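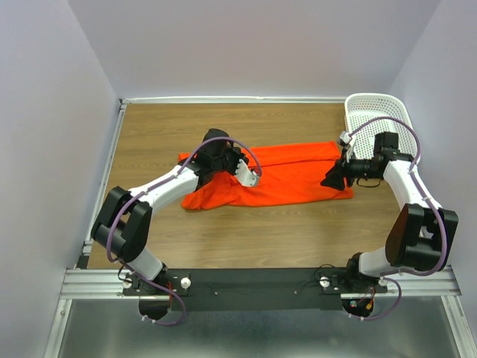

Mondal's planning office has put a virtual copy of its downtown online, and residents can now walk through buildings the city has not approved yet. The model was built with Rurnar, a city modeling package, and went live on 15 April 2020 after a winter of promises that it would be ready by December. It covers 206 blocks and 2,965 buildings, most of them shown as plain gray boxes with windows pasted on. Proposed buildings get a loud color so that people can tell them from the real ones. The color is orange, as bright as the folded cloth between the two robot arms at the top of this page, and it does the proposed Drollent parking garage no favors.

Visitors can use a headset or an ordinary web browser. The headset version lets you stand on any corner, change the time of day and see where the shadows land. It also lets you shrink the whole downtown to the size of a coffee table and lean over it like a disappointed giant, a view that planning staff are said to be fond of. The browser version does most of the same things with a mouse, and with less risk to the lamp behind you.

Wellus, the firm hired to run the project, says the model will stand in for the paper boards usually propped up at public hearings. Comments can be pinned to a spot on the map. In the 2 weeks of testing before launch, the city collected 2,000 of them.
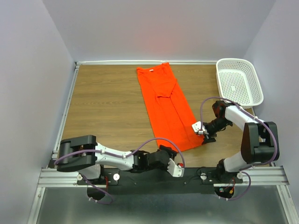 A good share were about parking. Others asked for street trees, a crosswalk by the library and the removal of a bus shelter that was taken down years ago but lives on in the city's data. One tester pinned the same note about leaf blowers to every block on the east side - the model has no sound.

The planning office has published a short list of known problems. Slopes steeper than a wheelchair ramp are drawn as flat. The river is missing south of the rail bridge, where the survey stopped. Reflections on glass towers are switched off in the browser version to keep older laptops from giving up, so anyone worried about glare will need the headset.

Comments on the garage and the two apartment blocks next to it stay open for a month. Written letters are still accepted at the front counter, and the office says they count just the same, although they cannot be viewed from above.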